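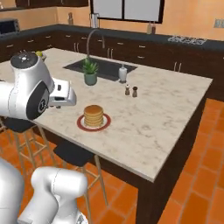 Slide 4. Regional trade bodies and member voting

Start with the question from the abstract: do states that trade more with one another vote together more often? Say that the Bredon dataset covers 484 recorded votes across 18 member states. Do not read out the table.

Define "alignment" before showing any result. A pair of states is aligned on a vote when both cast the same recorded position. Abstentions are coded separately – see the handout for the rule.

Slide 5. Method

Two models. The first uses trade volume only. The second adds shared membership in a security pact. Mention that Ebise Worku did the second coding pass and that disputed cases went back to the original minutes.

Pause for questions on coding. Keep the answer on missing records short; it comes up again on slide 7.

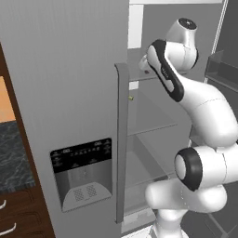
Refrigerator door with water and ice dispenser.

Slide 6. Results

Trade volume predicts alignment on tariff votes. It does not predict alignment on border or migration votes. The pact variable weakens the first result but does not remove it.

Slide 7. Limits

Closed sessions are not in the data. In the early years these may account for up to 40 percent of meetings. State plainly that the finding applies to open sessions.

Next step: recode the early minutes and rerun both models in September.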